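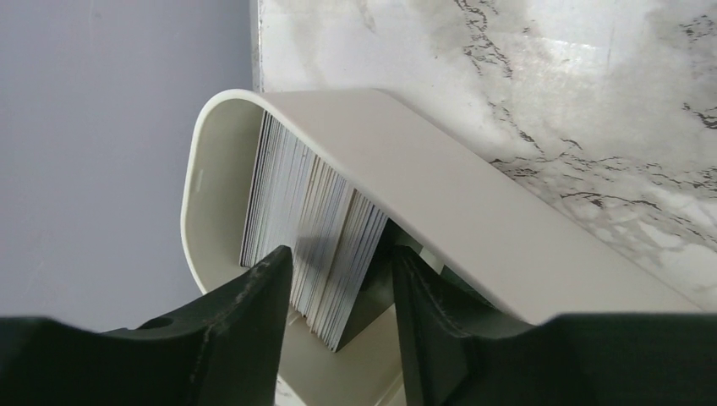
Workshop build: picking single cards from a full holder

The card picker on the back bench has moved from open trays to a proper holder, and most of the month went into the fingers. What follows covers the current state of the Prundik arm, the settings in use, and the parts of the job that are still unsolved. Members who only want the files can skip to the last section.

The holder

The white holder has a rounded end and a flat band across the top, with the cards standing on edge underneath. The band limits how far a finger can come in from above, so the approach is from the open side, low, with the wrist tilted. We tried the straight vertical approach first and gave it up after the fingers caught the band on most attempts. Tilting the wrist costs some reach, and the base of the arm now sits 100 mm closer to the bench edge to make up for it. Please do not move it back. The clamp position is marked with tape.

A full stack is the hard case. The cards are thin, they do not line up evenly along their tops, and a tight pack leaves very little side clearance for a tip. With a half-full holder the cards lean more, which gives the finger an edge to work against but makes the position harder to predict. The two cases currently run as separate routines, selected by hand at the start of a run.

Fingers

The dark green pair is version 14. Each finger is a wide flat base with a tapering prong, and the prongs point inward toward each other. Earlier versions had a blunt tip 2 mm wide at the end, and it pushed cards deeper into the stack instead of separating them. The taper fixed that. It also made the tips weaker, and two of them snapped at the layer line during the first week. Printing the prongs lying flat, with the layers running lengthwise, has held up so far.

The edges scuff quickly. Scuffs on the base are cosmetic and can be left alone. Scuffs on the inner face of the prong matter, as a raised burr will drag a second card along with the first. Check the inner faces with a fingernail before a session and take any burr down with fine paper. Do not file the tip itself.

Grip force

The gripper is driven through a Drasix controller, and the current limit is the only force control available. Set too high, the prongs bow the card and it springs out on release. Set too low, the card slips during the lift. The usable band is narrow and it shifts with the card stock, so the limit has to be found again for every new batch. Start low and go up one step at a time.

Results to date

The log holds 619 attempts across both routines. Double picks are the most common failure, followed by a clean miss where the fingers close beside the stack. Misses went down once the wrist camera exposure was locked. With auto exposure on, reflections from shiny surfaces near the bench pulled the image dark enough that the edge finder lost the gaps between cards. The lock is saved in the profile and loads on startup.

The edge finder still treats a dense stack as one striped block. It can find the outer card reliably and not much else. For now the arm takes the outer card every time, and a request for a card in the middle of the stack is refused by the software.

Next

Three changes are queued: a thin silicone skin on one prong only, a slower close over the last part of travel, and a small sideways motion before the lift to shed the second card. They will be tested one at a time, with the same stack and the same current limit, so that the log stays readable.

The finger files, the Drasix profile and the log are in the Girkent shared folder under Prundik. Print settings are in the notes beside each file. The arm is free on Tuesday evenings for anyone who wants to try a different finger shape. Label your prints with a version number, put the version 14 pair back on when finished, and add a line to the log even if nothing worked.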